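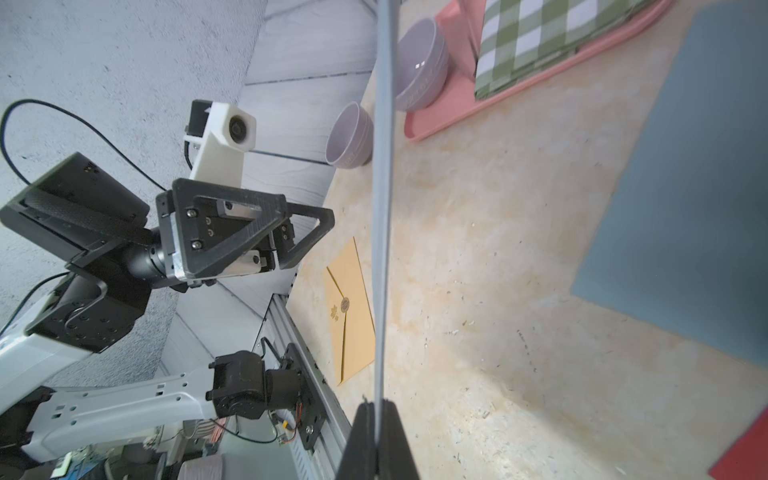

## Ticket: Address block misplaced on window and plain envelopes

**Opened:** 18/03/2025
**Submitted by:** Correspondence Unit, Furnik Building
**Assigned to:** Zudby Service Desk, Print and Document Systems
**Systems affected:** Flarix Letters, Puma print queue
**Priority:** Normal
**Status:** Resolved, monitoring

### Reported problem

The Correspondence Unit reports that addresses printed from Flarix Letters are landing in the wrong place on outgoing mail. On plain envelopes the recipient's address prints too high and too far to the left, and the last line is smaller than expected. On letters meant for window envelopes, the postal code sits above the window and cannot be read once the letter is folded.

The unit first noticed the fault while preparing annual renewal notices. Letters created from the same template before the most recent Flarix update printed correctly. Staff have been addressing urgent items by hand and holding the rest.

The unit asks that the fault be corrected before the next renewal run, and that held letters not be marked as sent in Flarix in the meantime.

### Initial response

The Service Desk confirmed receipt and asked the unit to provide:

- one letter printed on plain paper from the renewal template
- the same letter saved as a PDF from the Flarix preview screen
- the name of the print queue used
- whether the fault occurs with all envelope sizes or only one

The unit supplied the printed letter and the PDF. The queue is Puma. The fault occurs with both sizes kept in stock. The address is correct in the PDF and wrong on paper.

### Troubleshooting log

**Entry: template check**

The renewal template was opened in the Flarix template editor and compared with the archived copy. The address block is anchored 20 mm from the left edge in both versions. Fonts, line spacing, and paper size are the same. The return address field is present and is not hidden by a display rule. No change was made.

Result: template ruled out.

**Entry: address data check**

Renewal records were exported and reviewed for extra line breaks, blank lines, and unusually long street names, any of which can push an address out of position. Several records contained a blank second line. These were corrected, but test prints from the corrected records showed the same shift as before.

Result: data ruled out as the main cause. The corrections were kept.

**Entry: test from a second workstation**

A single letter was printed to Puma from a workstation in a different office. The address was misplaced by the same distance. The letter was then sent to the queue as a PDF, bypassing Flarix, and the address was still misplaced.

Result: the fault is not limited to one workstation, and it occurs without Flarix. Attention moved to the queue.

**Entry: queue settings**

The Puma queue was found to be applying a default page scale of 80 percent. The change log shows that the scale was set when the queue was rebuilt in August and was intended for wide spreadsheets. Before the Flarix update, letters carried their own scale setting, which overrode the queue. The updated version no longer sends that setting and accepts the queue default.

The default scale on Puma was returned to full size. A separate preset was created for spreadsheets and shared with the finance office, which had been relying on the reduced scale.

Result: the address block on plain paper now matches the PDF.

**Entry: envelope tray**

Plain envelopes continued to print slightly off center after the scale was corrected. The tray profile listed a top margin of 15 mm, while the paper stock sheet kept by the unit calls for less. The profile was edited to match the stock sheet. The side guides were reset to the width of the envelope and the tray was reseated.

The unit also asked whether colored envelopes need a separate profile. They do not, provided the size and paper weight match the white stock. Dark colors should be avoided for direct printing, as the postal code may be hard to read. Pale colors are acceptable. 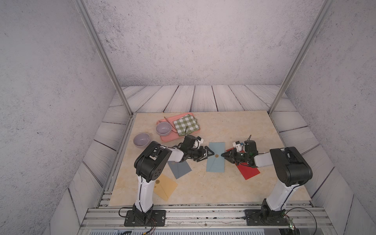 *Light blue envelope.*

**Entry: confirmation run**

A batch of 20 envelopes was printed from the renewal template, using both sizes. All addresses were straight and complete. Letters for window envelopes were folded by hand and inserted, and the full address was readable through the window in each one.

Result: passed. The unit agreed to release the held letters.

### Cause

The fault had two parts. The Puma queue was reducing every page by default, and the latest Flarix update stopped overriding that default. The incorrect envelope margin was a separate, older error that had not been reported.

### Instructions for the Correspondence Unit

1. Close Flarix Letters on every workstation and open it again before printing. The old queue settings remain in use until the program is restarted.
2. In the print window, select **Puma** and confirm that the scale reads **Full size**.
3. Reprint all held renewal letters. Do not use copies printed before the correction, including those where the address looks acceptable.
4. Print one envelope of each size at the start of a run and check it against the stock sheet.
5. Mark letters as sent in Flarix only after they have been handed to the mail desk.

If the scale shows anything other than full size, cancel the job and reply to this ticket. Please do not adjust the template to compensate. A template changed in this way will print incorrectly on every other queue.

### Items carried forward

- Zudby will ask Flarix support whether the removal of the scale setting was intended. The release notes do not mention it.
- The other print queues in the Furnik Building will be checked for reduced default scales.
- The blank second line in some renewal records appears to come from the online change-of-address form. A separate ticket has been opened with the web forms team.
- The unit's stock sheet will be added to the shared print documentation, with the tray margins listed for each envelope size.

### Ticket status

Resolved. The ticket will remain open for monitoring until the next renewal run has been mailed. The unit may reply to this ticket to report any further misprints, and should attach both the printed item and the Flarix preview PDF.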